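Timestamps, again: lining up gripper width and wrist video without trusting either clock

I have rewritten our episode alignment code for what I hope is the last time this year. The old version lived in a script called fix_times.py that nobody wanted to open, me included. The new one is a small library inside Mutero, our ingest tool, and this post is mostly about what changed and which of my assumptions were wrong.

Some context for readers who haven't followed along. We record manipulation demonstrations with hand-held grippers. Each device writes a video file and a sidecar log with finger width and IMU samples. Pose is recovered offline by visual-inertial SLAM. Training needs one table per episode: image index, camera pose, width, all on a common timeline. Producing that table sounds like a join. It is a join, on a key that doesn't exist.

The three time sources

The video container carries presentation timestamps. These are regular to a fault, because the encoder writes them at the nominal rate whether or not the sensor delivered on schedule. The IMU samples carry a counter from the camera's own clock and are good. The width samples come from a separate microcontroller that reads the finger encoder, stamps the reading with its own millisecond counter, and ships it over serial to a logger, which adds a second stamp on arrival.

So every width sample has two times. The device stamp is smooth and drifts. The arrival stamp is on the right clock and jitters. For a long time fix_times.py used the arrival stamp directly and applied a median filter to the widths, which hid the jitter and also rounded off the moment of contact. If you train a policy on that, it learns to close late. We saw this on the arm and spent most of November blaming the controller.

What Mutero does now

The first step is a clock fit. For each episode we take pairs of (device stamp, arrival stamp) and fit a line along the lower edge of the cloud. The lower edge matters. Serial latency is one-sided: a packet can be late for many reasons and early for none. An ordinary least squares fit puts the line through the middle of the delay distribution, so a busy logger shifts your whole episode. The lower-edge fit is a two-variable linear program, minimize the summed slack subject to every arrival being on or above the line. It solves in no time at all and I should have done it in the first place.

The second step is a constant offset. The lower-edge fit gives a timeline that is right up to the minimum transport delay plus whatever the camera pipeline adds. That sum is fixed for a given firmware version, so we estimate it in calibration and store it with the device record. Calibration is a person opening and closing the fingers against nothing for a short while. We track the finger edges in the image, get an apparent width signal in pixels, and cross-correlate with the encoder. The peak is interpolated with a parabola. I tried fancier interpolation and the answer moved by less than the spread between repeated calibrations, so the parabola stays.

The third step is frame timing. We no longer believe the container. The camera writes per-frame exposure times into a metadata track, and we read those. If the track is missing, the episode is rejected. The old script fell back to nominal rate without saying so, and 677 episodes in the training set had gone through that path. A few of them were fine. Most had at least one dropped frame, after which every label was attached to the wrong image until the end of the file.

I want to be clear that this was my bug. The fallback had a comment above it, in my handwriting so to speak, reading "temporary."

Interpolation

Widths are interpolated linearly. Poses are interpolated linearly in translation and with slerp in rotation. Someone always suggests splines here. A cubic through width samples overshoots at contact, because contact is a corner in the signal, and the overshoot shows up as the fingers appearing to squeeze through a rigid object and relax again. Linear has no such opinion.

There is one place where we don't interpolate at all. If the gap between two pose samples exceeds a threshold, the segment between them is marked invalid and the episode gets split. The pieces that are long enough are kept. Previously the gap was bridged, and a bridged gap during a relocalization jump produces a hand that teleports smoothly, if you can picture that. The velocity check never caught it because the interpolation had spread the jump over enough frames to look plausible.

Relocalization and scale

Pose recovery is still the weakest link. Our mapping front end is Ristetow, which a colleague maintains, and it does well as long as there is static texture at more than one depth. It does badly when a large object held in the fingers fills the middle of a wide-angle view. The features on the held object are sharp, high-contrast and perfectly stationary in image coordinates, so as far as the tracker is concerned the world has stopped moving. The IMU disagrees, and the optimizer settles the argument by inventing a bias.

The fix was a mask, and I resisted it for a while because masks are one more file to version. We had a fixed mask for the gripper body already. It doesn't help with the payload. What we do now is make the mask depend on width: given the encoder reading, we know where the fingers are in the image, and we mask the region between them plus a margin whenever the gripper state says holding. The margin is generous. On large items it costs a chunk of the lower center of the view, and in return the tracker works from whatever is behind and above, which indoors is usually plenty: ceiling lines, light fixtures, stairs, furniture.

Note the dependency this creates. The mask needs width at frame time, so the clock fit has to run before SLAM, where it used to run after. That reordering was most of the work. The pipeline had been written with pose as the first stage and everything else hanging off it, and there were 2 places where the width reader opened the pose file to find out how long the episode was. Both are gone. Episode length now comes from the frame metadata and nothing else.

Scale comes from fiducial markers where we have them. A marker seen early fixes scale and gravity in one go, and after that the map can be extended into areas with no marker in view. I used to run marker detection on every frame. Now it runs on a subset chosen by sharpness, with the detection rejected if the marker is too oblique or too close to the image border, where our distortion model is at its worst. Border detections had been pulling the scale estimate around, and dropping them did more for consistency than any change I made to the optimizer weights. I find this mildly annoying, having spent a good deal longer on the weights.
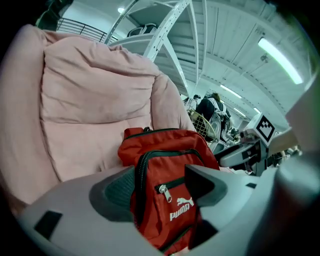
Shakuntala Garg
Software engineer, perception and data tooling

The backpack above is a decent stress case for the width-dependent mask. It is close, it has a white PUMA logo and a zipper pull that a corner detector will find irresistible, and it sits right between the fingers. Everything the tracker should be using is farther out: the holes along the side of the white staircase, the ribs in the ceiling, the light fixtures running back into the distance. There is a marker on top of the grey unit at the right, tilted toward the camera. The pink armchair is less useful than its size suggests. Wrinkled fabric gives soft gradients, and soft gradients give corners that wander.

People in the background are a separate matter. We don't mask them. They tend to be small in a wide-angle image, and the robust loss deals with the few features that land on them. If someone walks close by the camera I would expect trouble, and the innovation check should flag it. I haven't built a test for this and it is on the list.

Testing

The part I am happiest with is the regression suite. It holds 800 short episodes, each frozen with its raw logs, and a change to the library has to reproduce the stored alignment within tolerance or explain itself. The tolerance is set per quantity. Timestamps are tight, poses looser, scale looser still. When a change is intended, the new output gets reviewed as a diff plot before it replaces the old one.

I also added synthetic logs: take a clean episode, then inject drift, late packets, dropped frames and a counter rollover, and check that the output matches the clean version. The rollover test failed on its first run. The device counter wraps, the parser treated the wrap as time going backward, sorted the samples, and produced an episode in which the fingers' last few actions happened first. No real recording had hit it yet as far as I can tell from the logs. It would have.

Lazarević is the viewer that sits on top of all this. It got one new feature, a strip under the video showing width against both the device and the corrected timeline, with the residual from the clock fit in a separate row. A bad serial cable has a recognizable signature in that row, a slow sawtooth, and it is much faster to spot there than in a summary number.

Still open

The constant offset is stored per firmware version, which assumes it doesn't depend on temperature or on battery state. I have no evidence either way.

The holding state comes from a threshold on width and its derivative. Soft items defeat it, since the fingers keep creeping inward after contact and the state flickers. The mask flickers with it. I have put hysteresis on it for now.

Nillberg, the format we export to, stores one timestamp per row and has nowhere to put a validity interval. Split episodes therefore go out as separate files with a shared parent ID in the header, and any reader that ignores the header will treat them as unrelated. For behavior cloning on short windows this is harmless. For anything that needs the whole task, check the parent ID. The next format revision is supposed to carry intervals, and I will move the exporter over when the spec settles.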